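Section 7 -- Folding on the bed

Before you start: clear the bed, smooth the cover flat. Buttons or tufting on the cover are fine, just work around them. Curtains open if you can, dark clothes are hard to sort in bad light.

1. Lay the garment face down, full width. Long side across the bed.
2. Smooth from the middle out to the ends. Flat hand, no pulling. 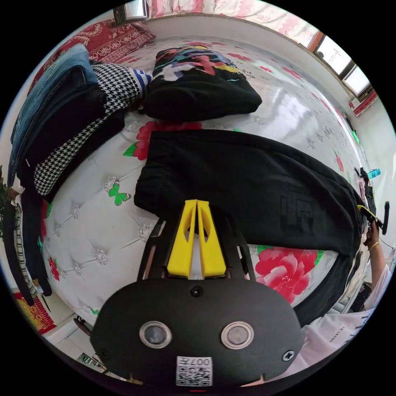
3. Sleeves in, then bottom up to the neck. Press lightly.
4. Start the pile at one side, jeans first, then the thiner things on top.

Note: printed sweatshirts get folded print side up so you can find them agian later. Don't stack anything heavy on the print.

CAUTION: No ironing on the bed. Quilted covers scorch -- use the board.

Pile leaning? Split it into 2. Then go to Section 8, Drawers.

Rev. 1/9/21, A. Patwary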